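Questions I get about the sourdough starters

Do you ship outside Hendale?
I don't, sorry! I tried it once in July and the jar arrived very angry. Pickup is from my porch, any time after 4 pm.

How much do I get?
A 100 gram jar, which is plenty to get going. Feed it the same day if you can – equal weights of flour and water, and a good stir.

Mine smells like nail polish remover. Did I kill it?
Nope, it's hungry. Feed it twice a day for a few days and it should perk up. Mine once sat in the back of the fridge for 7 weeks and came back fine.

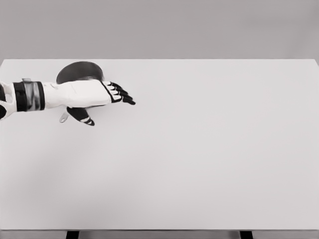 Which flour do you use?
Plain bread flour, with a spoonful of rye when I have it (I usually do). My basic loaf takes 500 grams of flour and 100 grams of starter, and I let the dough rest 20 minutes before the salt goes in.

Can I give some to a friend?
Please do! Morenike Yusuf gave me my first jar and wouldn't take a cent for it, so I'm not going to be fussy about yours.

Do you take the empty jars back?
Yes, lids too – just leave them by the door.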